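Startseite | Werkstattbuch | Materialien | Kontakt
Drucken | Als E-Mail senden

17. Jan. 2019 — eingetragen von Babak Nazari

Thema heute: Strick zusammenlegen. Hatice Tokgöz möchte, dass wir für das Lager eine einzige Faltung haben, die alle gleich machen. Im Regal Grinlow liegt im Moment jedes Stück anders, und der Stapel rutscht.

Angefangen habe ich mit Pullovern. Vorderseite nach unten, Rücken nach oben, den Halsausschnitt glatt ziehen. Dann wird ein Ärmel quer über den Rücken gelegt, der andere bleibt zuerst ausgestreckt. Die Unterlage soll größer sein als das Stück, sonst hängt der Ärmel herunter und zieht.

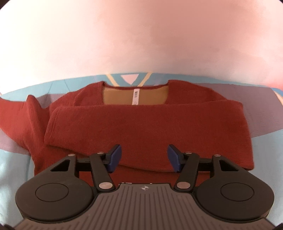
Die fertige Breite ist 31 cm, so passt es in das Fach. Bei dickem Strick bin ich damit nicht zufrieden — der Ärmel macht eine Wulst, und das nächste Stück liegt darauf schief. Comfort Amoah hat vorgeschlagen, den Ärmel noch einmal nach unten zu knicken. Das muss ich probieren. Für das Bündeln nach Art Mahama (Ecke fassen, eindrehen) fehlt noch die Beschreibung, Brahim Bouzid schreibt sie bis Februar.

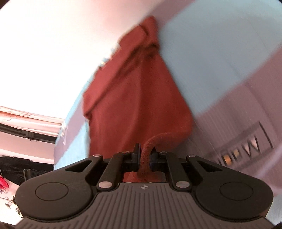 Rotbrauner Stoff, Ecke eingedreht.

Offen: Karton 118 noch nicht sortiert. Etiketten von Kellent nachbestellen, 2 Rollen. Ekua Asante fragen, ob die Faltung auch für Strickjacken gelten soll — mit den Knöpfen weiß ich noch keine Lösung.

Drucken | Nach oben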